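Steaming and Plating: notes for session 3
Dalta Home Cooking Course
Oct 4, 2018

Okay, so last time we got as far as shaping the dough, and I promised we'd pick up with the steamer. If you missed it, the pleating sheet is in the Nkuna folder (the blue one, by the sink) and you really should practice before you come back. A lump of play dough works fine, I do it in front of the TV!

First, lining. I like a piece of damp cloth, wrung out hard. Paper is okay too, and the cabbage leaf people among you are welcome to carry on, but cut the leaf small or you'll block the steam. Whatever you use, lay it flat. A fold under the dough leaves a dent in the bottom of the bun, and you'll see it on the plate.

Second, spacing. Buns grow. Mine go from about the size of a golf ball to something that fills my palm, so leave two fingers between them and two fingers from the wall. I would much rather you steamed in two rounds than squeezed them all into one.

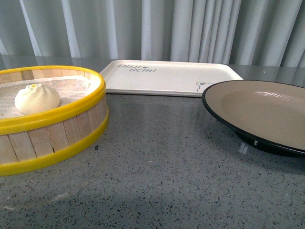
Timing next. For the size we made, I go 8 minutes over water that's already boiling, then turn the heat off and leave the lid where it is for another 3. Don't peek. If cold air rushes in too early the skin wrinkles, and it won't smooth out again (I've tried, believe me). Start with 700 ml of water in the pot and keep a kettle hot in case you're doing several rounds.

Moving them to the tray is where most of us got into trouble back in May. Wet your fingertips, slide them under from the side and lift from the base. Never pull a bun up by the knot, it's the thinnest bit of dough and it tears. Set it down with the pleats up and give it some elbow room, the sides stay sticky for a while.

Flour: the recipe was written for Saltumine plain. If you bought Prurkura, hold back a spoonful of water, it came out slack for me both times.

For next session, bring an apron, a lidded box to take your buns home in, and your own filling, chopped fine and already cooled. Vegetarians, check the list on the door for which burner is yours.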